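Countertop

A countertop, also called a worktop or bench top, is a raised, flat, horizontal surface used for work in kitchens, bathrooms and workshops. It is usually fixed on top of base cabinets and made to suit the height of the people who use it.

Stone and stone-look patterns are common in kitchens. Dark marble patterns have a charcoal or black ground crossed by lighter veins, and they are often paired with plain, pale surfaces. True marble is softer than granite and can be etched by lemon juice or vinegar.
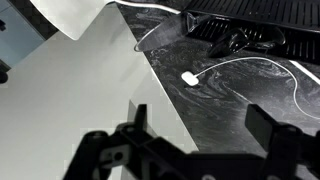
Dark marble-patterned countertop with gray and white veins, beside a pale, smooth surface.

Counters also hold equipment. Devices with vents or grilles need open space for air to move, and their makers state how much. Crumbs gather along seams and under feet, so appliances are lifted or slid aside for cleaning.

Marble-patterned laminate is cheaper and lighter than stone. It is damaged by hot pans and knives, and cannot be repolished.

Categories: Kitchen surfaces | Interior fittings
Back to top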